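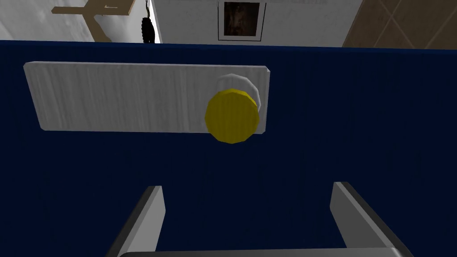 ## 6 Türblatt, Querschild und Drehknauf

Dieser Abschnitt gilt für Innentüren der Baureihe Utside mit quer montiertem Schild und Drehknauf. Die Einstellung der Bänder ist in Abschnitt 5 beschrieben und muss abgeschlossen sein, bevor der Beschlag montiert wird. Für Türen mit Drücker oder Stoßgriff gilt das Beiblatt McIver.

### 6.1 Voraussetzungen

- Türblatt ist eingehängt und läuft ohne Schleifen.
- Oberfläche des Türblatts ist trocken, fettfrei und vollständig ausgehärtet. Bei bauseits lackierten Türblättern ist die Wartezeit des Lackherstellers einzuhalten.
- Vierkantstift, Rosette, Knauf und Schild stammen aus demselben Beschlagsatz. Teile verschiedener Lieferjahre können im Durchmesser der Aufnahme abweichen.

Benötigtes Werkzeug: Innensechskantschlüssel, Kreuzschlitzschraubendreher, Holzbohrer 6 mm, Wasserwaage, Bleistift, Abdeckband, weiches Tuch.

> **Vorsicht:** Keinen Akkuschrauber mit Schlagfunktion verwenden. Die Gewindehülsen im Türblatt können ausreißen und lassen sich nur durch Austausch der Einlage instand setzen.

### 6.2 Schild ausrichten und befestigen

1. Tür mit einem Keil gegen Zufallen sichern.
2. Abdeckband im Montagebereich aufkleben und die Mittellinie mit der Wasserwaage anzeichnen.
3. Bohrschablone an der Mittellinie anlegen. Die Seite mit der großen Öffnung weist zum Schlosskasten.
4. Bohrpunkte übertragen, Schablone abnehmen und Maße gegen Tabelle 6-1 prüfen.
5. Löcher mit dem Holzbohrer 6 mm herstellen. Türblatt von der Gegenseite abstützen, damit die Deckschicht nicht ausbricht.
6. Bohrstaub absaugen, Abdeckband abziehen.
7. Schild ansetzen, alle Schrauben zunächst nur handfest eindrehen.
8. Lage mit der Wasserwaage kontrollieren, danach die Schrauben von der Mitte nach außen anziehen.

**Hinweis:** Bei gefasten Schildern muss die Fase nach außen weisen. Ein verkehrt aufgelegtes Schild liegt zunächst plan an, hebt sich aber nach dem Anziehen an den Enden ab.

**Tabelle 6-1 – Maße für das Querschild**

| Maß | Bezeichnung | Wert |
|---|---|---|
| A | Lochabstand der äußeren Schrauben | 200 mm |
| B | Bohrungsdurchmesser | 6 mm |
| C | Länge des freien Vierkants vor der Rosette | 7 mm |
| D | Höhe der Mittellinie über Oberkante Fertigfußboden, Kinderbereich | 800 mm |

Maß D gilt nur für Türen in Kindertagesstätten und Spielbereichen. Für alle übrigen Türen ist die Höhe dem Türplan zu entnehmen.

### 6.3 Rosette und Drehknauf montieren

1. Vierkantstift in die Nuss einschieben. Der Stift muss sich von Hand bewegen lassen. Nicht einschlagen.
2. Rosettenunterteil auf das Schild setzen und mit den beiliegenden Senkkopfschrauben befestigen.
3. Rosettenabdeckung aufdrücken, bis sie hörbar einrastet.
4. Freie Länge des Vierkants messen (Maß C). Ist der Überstand zu groß, Stift ausbauen und kürzen. Schnittkante entgraten.
5. Knauf aufstecken. Die Bohrung für den Gewindestift zeigt nach unten.
6. Gewindestift mit dem Innensechskantschlüssel anziehen.
7. Knauf bis zum Anschlag in beide Richtungen drehen und loslassen. Er muss selbsttätig in die Ruhelage zurückkehren.

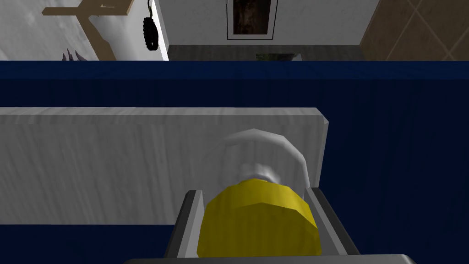
*Abb. 6-2: Gelber Knauf, weißer Ring und helles Querschild*

Schleift der Knauf an der Rosette, liegt der Fehler meist an der Länge des Vierkants oder an einer nicht vollständig eingerasteten Abdeckung. Gewindestift lösen, Knauf abziehen und die Schritte 3 bis 6 wiederholen. Unterlegscheiben zwischen Knauf und Rosette sind nicht zulässig – sie verändern den Rückstellweg der Nuss.

> **Achtung:** Gewindestift nicht verkleben. Der Knauf muss für die Wartung und im Notfall von außen abnehmbar bleiben.

Knäufe sind in mehreren Farben lieferbar. Die Farbe hat keinen Einfluss auf die Montage. Bei Nachbestellung ist die Farbnummer von der Rückseite des Knaufs anzugeben, Einzelteile werden über den Ersatzteildienst Sadix ausgeliefert.

### 6.4 Türstopper und angrenzende Wandflächen

Der Öffnungswinkel der Tür ist so zu begrenzen, dass der Knauf die Wand nicht berührt. Vorzugsweise wird ein Bodenstopper eingesetzt. Wandstopper sind zulässig, wenn der Untergrund eine Schraubverbindung dauerhaft aufnimmt.

Bei gefliesten Wänden gilt:

- Bohrung in der Fliesenfläche anordnen, Randabstand zur Fuge einhalten.
- Fliese mit Abdeckband bekleben und ohne Schlag anbohren. Erst im Mauerwerk darf das Schlagwerk zugeschaltet werden.
- Dübel vollständig hinter die Fliese setzen. Ein Dübel, der in der Keramik spreizt, führt zum Riss.
- Bohrloch in Nassräumen vor dem Einsetzen des Dübels mit Silikon abdichten.

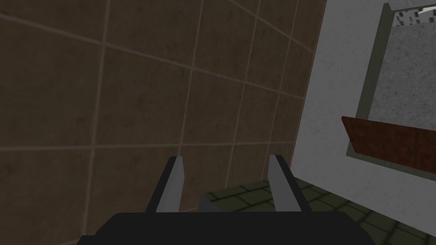

Nach dem Setzen des Stoppers die Tür langsam bis zum Anschlag führen. Der Gummipuffer muss das Türblatt flächig treffen, nicht die Kante und nicht das Schild. Trifft der Puffer zu nah an der Bandseite auf, wirken beim Anschlagen hohe Hebelkräfte auf das obere Band. In diesem Fall ist der Stopper in Richtung Schlossseite zu versetzen.

Auf elastischen Bodenbelägen werden Bodenstopper geschraubt. Klebestopper sind dort nur nach Freigabe durch den Belagshersteller zu verwenden. Verläuft unter dem Estrich eine Flächenheizung, ist die Lage der Rohre vor dem Bohren festzustellen.

### 6.5 Funktionsprüfung

1. Tür mehrfach öffnen und schließen. Die Falle muss ohne Nachdrücken einrasten.
2. Am Knauf axial ziehen. Spürbares Spiel ist nicht zulässig.
3. Sitz der Schildschrauben prüfen.
4. Tür bei geöffnetem Fenster auf Zugluft prüfen. Fällt sie selbsttätig zu, Bandeinstellung nach Abschnitt 5 korrigieren.
5. Ergebnis im Übergabeprotokoll eintragen und abzeichnen.

### 6.6 Reinigung und Wartung

Schild, Rosette und Knauf mit einem feuchten Tuch und neutralem Reiniger abwischen und trocken nachreiben. Scheuermittel, Stahlwolle und lösemittelhaltige Reiniger greifen die Beschichtung an. Auf dunklen Türblättern bleiben bei kalkhaltigem Wasser Ränder zurück – hier entmineralisiertes Wasser verwenden und in Längsrichtung der Oberflächenstruktur wischen.

Der Gewindestift ist jährlich nachzuziehen, in Schulen und Kindertagesstätten vorzugsweise im August vor Beginn des Betriebs. Die Falle wird bei gleicher Gelegenheit mit wenig Schlossfett behandelt. Öl ist ungeeignet und bindet Staub.

Stand: 16. April 2023
Technische Redaktion Zistska, G. MacAulay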